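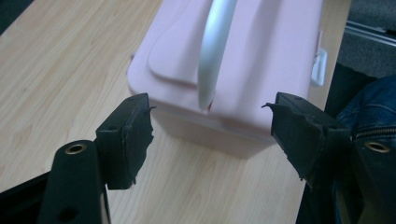

Jouko Vuorinen learned to mend clothes from his grandmother in Custska, and he still talks about her as if she might walk in and check his stitches. We had agreed on half an hour in March and I stayed until the coffee was long gone (twice). He keeps his things very plainly, and a pink plastic box with a white carrying handle is the sort he recommends to anyone starting out. "Get one with a handle," he told me. "You'll want to sew where the light is, and the light moves."

He moved to Braltitz at 53 and began taking in neighbors' coats, then their curtains, then one enormous tent. His notebook now lists 2,538 repairs, and he can tell you a little story about a surprising number of them. "Zippers are the worst and I love them," he said, laughing. "A zipper is always somebody's favorite jacket."

I asked what beginners get wrong. "They pull too tight! The cloth puckers and they blame the needle." He has them sew on 7 buttons, cut them all off again, and start over. Most come back the next week, he said, and a few bring cake.

His own winter coat, I noticed on my way out, was missing a button. "Yes, yes," he said. "After supper."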